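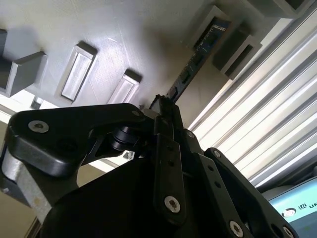 3. Condition of the units on opening

3.1 Material

The desktop computers came from the Vamstead store, where 464 of them had been held after withdrawal from office use. Each was logged on arrival, given a paper ticket and left overnight at room temperature before the side panel was taken off. No unit was powered during this part of the work. The purpose was to record what a person at a dismantling bench meets first, and in what order the parts can be reached, before any decision is made about reuse or shredding.

Earlier work at Flarnell treated the desktop case as a single item and reported only total mass by material. That is adequate for planning a shredder line but says little about hand removal. Tănase proposed a finer scheme in which each part is given an access rank: rank 1 for parts free to be taken out once the panel is off, rank 2 for parts that need another part moved first, and so on. We follow that scheme with one change. Parts held by a latch and parts held by a screw are listed separately even when their rank is the same, as the tools differ.

3.2 Layout of the main board 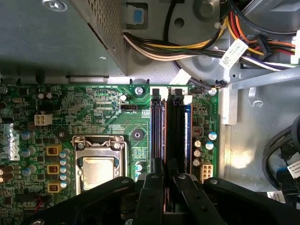

Reading time: 4 minutes

Figure 2. Main board in its chassis, with the processor socket, memory slots and part of the power supply housing.

The board shown in Figure 2 carries faded Dell lettering and is fixed to the grey metal chassis. The processor is held under a metal load plate, and its heat spreader is exposed. The header marked FAN_CPU stands close to the socket. In the access scheme the processor is therefore rank 1 in this state, whereas in a unit with its cooler in place it is rank 2. The two states must not be pooled. We recorded the state of the cooler as a separate field on the ticket.

Memory is the simplest case. The slots have white latches at their top ends, and a module is released by hand without a tool. Where a slot is vacant it is entered as vacant and not as missing, as the number of modules originally supplied is seldom known. The same rule was applied to expansion slots and drive bays.

The choke inductors beside the socket and the capacitors next to them are soldered parts and were not ranked. They are relevant only to the grading of the bare board, which was carried out later by weight and by a visual check for swelling, scorching and corrosion. A board was set aside if any one of these was found. Dust alone was not a ground for rejection.

The power supply lies close to the edge of the board. On a bench this matters more than its mass would suggest, as the gap between housing and board sets the size of the driver that can be used on the nearest board screw. Drivers with a thick handle had to be held at a slant in the tighter cases, and the screw heads were then more easily damaged. For the timed trials at Durkton we used a single long driver with a slim shaft throughout.

3.3 Fixing and support during removal

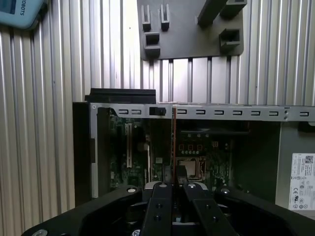

Solène Carré

Chassis were worked on with the side panel off and the interior open to the operator. The slotted sheet-metal rail along one side of the chassis is stiff enough to lift by, but its edges are sharp and gloves were required. Clips fitted to the rail were noted by material, since black plastic clips must be separated from the steel before the frame is baled.

The label on the face of the power supply is the most useful source of information in the whole unit. It was read before the supply was moved, and the certification marks, among them CE and UL, were copied to the ticket. The QR code was not used, as most codes of this kind point to a maker's own records and give nothing that is not already printed. Where a label was torn or stained, the rating was entered as unknown.

Expansion slots were inspected from the open side. Long and short slots were entered on separate lines, with the colour of the plastic given in plain words. Colour proved to be a poor guide to board age and is kept in the table only for sorting the plastics.

The trials at Durkton were run in December in sessions of 40 minutes, with 2 operators at facing benches. A part was counted as removed when it was lying in its tray with no cable attached. Screws were collected in a common tub and weighed at the end of each session. The full log holds 3,000 removal entries, and repeated attempts on the same part are kept as separate entries. Times for the processor, memory and power supply are given in Section 4, and the treatment of stripped screws is set out in Section 4.3.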